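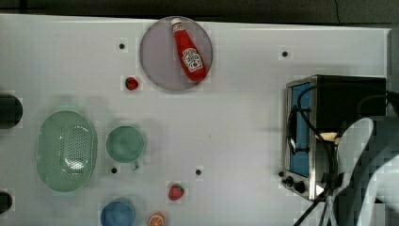
Fig. 3.1 Kitchen task table from directly above, gripper at right by the toaster oven. Ketchup bottle is on the plate.

Chapter 3
Buying a Tabletop Kit

By the end you should be able to read a supplier's offer and spot what has been left out. Bring the price sheet from Chapter 2.

Our case is the Dovik kitchen kit, sold by Merkis. Arm, gripper, white table top, box of props. Support by phone for 20 working days, then you pay. Neusa Tavares tested one at the Kerkness teaching lab in June and her notes are used all through this chapter -- rough in places, but she wrote them at the bench.

First point, props. Mug, colander, bottle, strawberries. Very diferent shapes, and a gripper that suits one may be poor with another. So ask the seller which items were tried, and how many times. "Handles household objects" is not an answer.

Second, cables. Look at Fig. 3.1 again, the loops down the front of the oven. Does the offer say how cables are to be routed? The Dovik sheet dosen't. Tavares lost 2 hours on it.

Third, the rival bid. Nwachukwu quotes for the arm only, no props, longer support. Cheaper on paper. Section 3.2 puts the two side by side, line by line.

Terms to know before you go on: payload, reach, duty cycle, acceptance test.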